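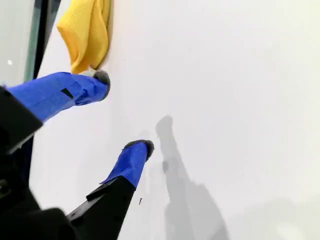

Zelle 5: Finger neu gewickelt, Polster neu, bitte lesen bevor ihr dran geht

Kurz vor Schluss noch was aus der Werkstatt, weil die Fragen dazu jetzt dreimal per Mail kamen. Es geht um den Greifer an der Wischzelle, also die mit den gelben Mikrofasertüchern. Stand Oktober.

Ausgangslage: Bei Zyklus 1011 hat der obere Finger das Tuch verloren, erst einmal, dann ständig. Ewan Katene hat sich das angeschaut, Polster durch, Wicklung an der Kante hochgekommen. Der Klebstoff vom alten Band ist unter das Polster gewandert und hat es seitlich weggeschoben. Also alles runter und von vorn. Bei der Gelegenheit gleich beide Finger, einzeln lohnt nicht.

So haben wir es gemacht:

Arm in Serviceposition, Druckluft weg, Freigabe am Pult abziehen und einstecken (in die eigene Tasche, nicht aufs Pult legen!). Finger ganz auf. Altes Band von der Spitze her abziehen, langsam, sonst bleibt die halbe Klebeschicht drauf. Reste mit Isopropanol, danach trocknen lassen. Kein Cutter am Finger. Die Riefe am unteren kommt genau daher.

Dann die Zwischenlage, die helle, schmal zuschneiden und vorne auflegen. Darauf die dunkelgraue Kappe. Die Kappe muss rundum sitzen, keine Ecke, sonst zieht sie Fäden aus dem Tuch. Erst danach das blaue Band, überlappend von hinten nach vorne, jede Lage zur Hälfte auf der vorigen. Den Schlitz im Finger nicht zukleben! Falten sind nicht schön, stören aber nicht. Eine lose Kante schon, die hängt sich irgendwann am Saum auf.

Mit der losen Kante sind wir selbst noch nicht durch, am unteren Finger steht das Band links wieder leicht hoch. Wird beim nächsten Stillstand nachgezogen, ist notiert.

Zum Probelauf. Öffnung auf 70, weiter auf hat nichts gebracht und der untere Finger kommt dann zu nah an die Fläche. Anfahren erstmal von Hand mit halber Geschwindigkeit, Spitze knapp unter die Falte vom Tuch, dann zu. Wenn die Spitze auf der weißen Fläche aufliegt ist das ok, dafür ist die Kappe weich. Wenn sie schiebt ist es nicht ok, dann Z nachstellen. Wer am Druck dreht schreibt das bitte ins Buch, mit Uhrzeit und Kürzel. Letzte Woche stand da ein Wert drin den keiner eingetragen haben will.

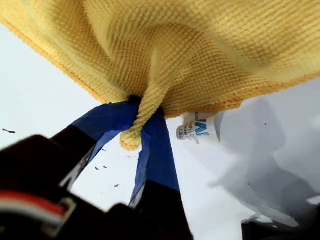
Griff am gelben Tuch, beide Finger zu. Rechts neben der Klemmstelle das Etikett am Saum.

Zum Etikett: dranlassen oder abschneiden, da gehen die Meinungen auseinander. Pladdale schneidet ab, Flarkirside lässt dran. Wir lassen erstmal dran und greifen daneben. Wichtig ist nur dass es nicht zwischen die Polster kommt, das Etikett ist glatter als das Tuch und der Griff rutscht. Bei uns wird das Tuch vor dem Schließen zusammengenommen, so das unten ein gedrehter Zipfel raussteht. Hält besser als flach gegriffen, jedenfalls mit den neuen Polstern. Mit den alten haben wir es nicht verglichen, dafür war keine Zeit.

Fläche vor dem Start abwischen. Auf Weiß sieht man jeden Krümel, und was unter das Tuch gerät macht Kratzer. Also einmal mit der Hand drüber, auch wenn die vorige Schicht sagt es ist sauber. Schlieren sind egal, Krümel nicht.

Prüfung ab jetzt:
Sichtkontrolle Band und Kappen zu jedem Schichtbeginn, 6:00 und 14:00
Kappen mit dem Daumen drehen, dreht sich was, tauschen
Komplett neu wickeln spätestens bei Zyklus 1656, auch wenn es noch gut aussieht
Fusseln am Polster abzupfen, nicht abblasen

Material: Band und Kappenzuschnitte liegen im Schrank bei der Zelle, unterstes Fach, Kiste Grasteo. Zwischenlage ist fast alle, Nachschub über Rewi bestellt, Liefertermin steht noch aus. Bis dahin sparsam schneiden und die Streifen nicht für andere Zellen mitnehmen, wir merken das.

Wer das Wickeln lernen will: Ewan macht es beim nächsten Stillstand nochmal vor, am unteren Finger. Bitte vorher kurz bei ihm melden, mehr als zwei Leute passen nicht neben den Arm. Die Anleitung mit Maßen kommt in den Ordner sobald sie jemand abgetippt hat, solange gilt der Zettel an der Schranktür.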